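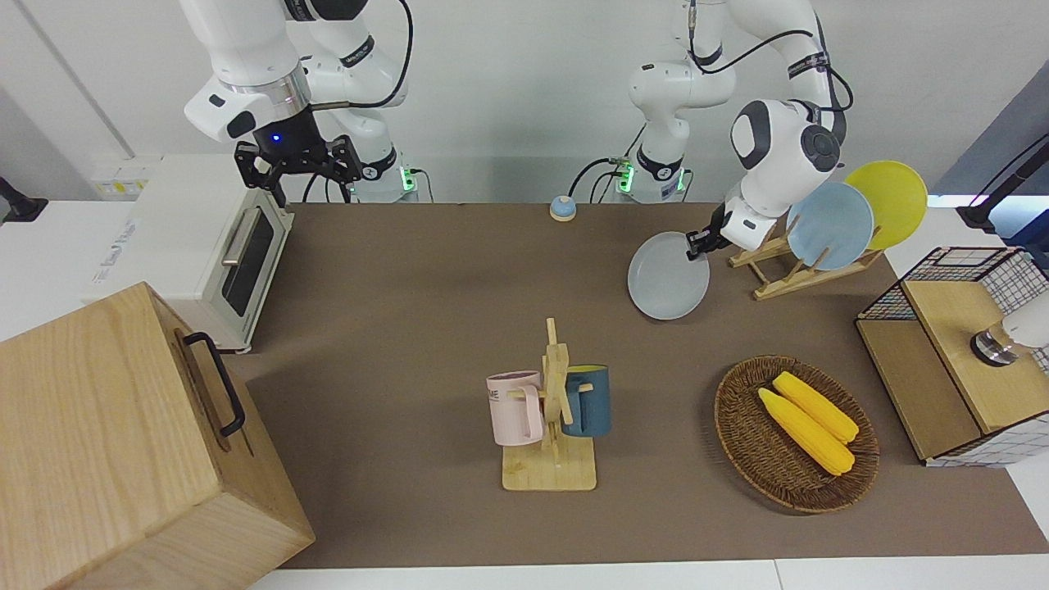 How to Warm Dinner Plates in a Low Oven

Food goes cold fast on a cold plate. Warming the plates first takes a few minutes and needs no special equipment. These steps are for ordinary stoneware and porcelain.

1. Check the underside of a plate for an "oven safe" mark. If there isn't one, use the hot water method at the end of this page. Do not put plastic, melamine or anything with a metal trim in the oven.

2. Put a rack in the middle of the oven and take the others out.

3. Set the oven to its lowest temperature. Many American ovens won't go below 170 degrees Fahrenheit, and that is fine.

4. Stack the plates in the oven, no more than 4 to a pile. A taller pile stays cool in the center. Our Barnen stoneware is thick and does better in two short piles.

5. Leave them for ten minutes, then turn the oven off. They will hold their heat with the door shut.

6. Take them out with dry oven mitts and warn people before you set them down.

If the oven has just been at 400 for a roast, turn it off and leave the door open for a while before the plates go in - a cold plate can crack in a very hot oven.
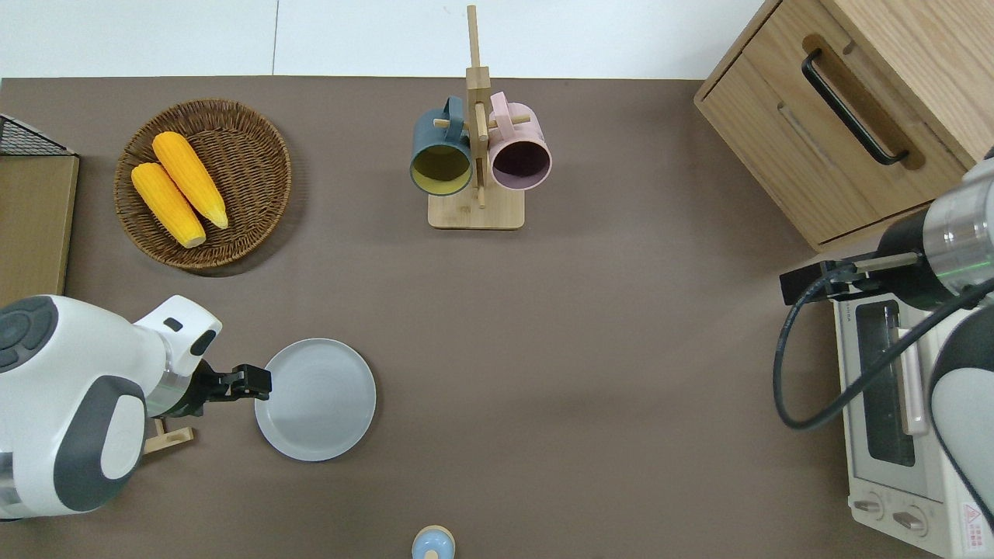 Can I warm plates without an oven?

Fill the sink with hot tap water and leave the plates in it for 4 minutes. Dry them well and serve right away, as they cool sooner than plates from the oven.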